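Robotics > Simulation > Products
Reading time: 2 min

MASTHOLM OPENS HOUSEHOLD SIMULATION PACKAGE TO OUTSIDE CUSTOMERS

21 February 2021

Mastholm announced that its household simulation package, sold under the name Bosberg, is now available to companies and university laboratories developing robots for use in the home. The package was previously restricted to the firm's own engineering staff.

Bosberg consists of furnished virtual homes in which control and navigation software can be run before it is installed on a physical machine. The first release contains 92 floor plans and a library of 1,098 household objects, among them furniture, toys and musical instruments. Wall colors, floor finishes and the placement of objects can be changed between runs, either by hand or from a settings file.

According to the company, a customer may record what a simulated camera sees at any point in a run and export the views together with the position of each object. Views can be saved at several quality levels, the lowest of which is intended for software that must operate on modest onboard computers.

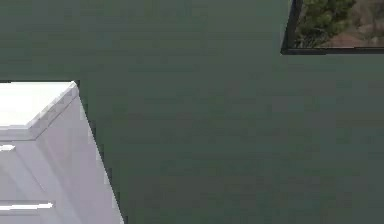
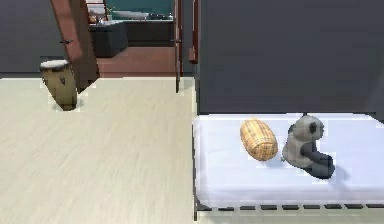
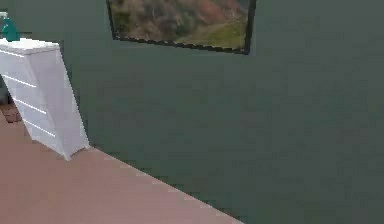

Views rendered in a furnished Bosberg interior.

Taheri, writing in response to the announcement, welcomed the range of floor plans but asked that the license terms be made clearer for small laboratories, adding that "a group with two students and one shared computer cannot plan its year around a price that is given only on request." The same response noted that results obtained in a virtual home should still be confirmed in a real one, and called on the company to publish its own comparisons.

Mastholm stated that a price list for academic customers is being prepared. A single commercial license is offered at $630 per month, with a reduced rate of $300 per month for customers who commit to a full year. Both rates include updates to the object library and access to written technical support on business days.

The package runs on standard desktop computers with a dedicated graphics card. A version for shared servers is under test at Vinstead and is scheduled for release in June. Customers who purchase the desktop version before that date will be able to transfer their licenses without charge.

Requests for a trial copy may be submitted through the company's sales office. Trial copies include four floor plans and a limited selection of objects, and expire 30 days after installation.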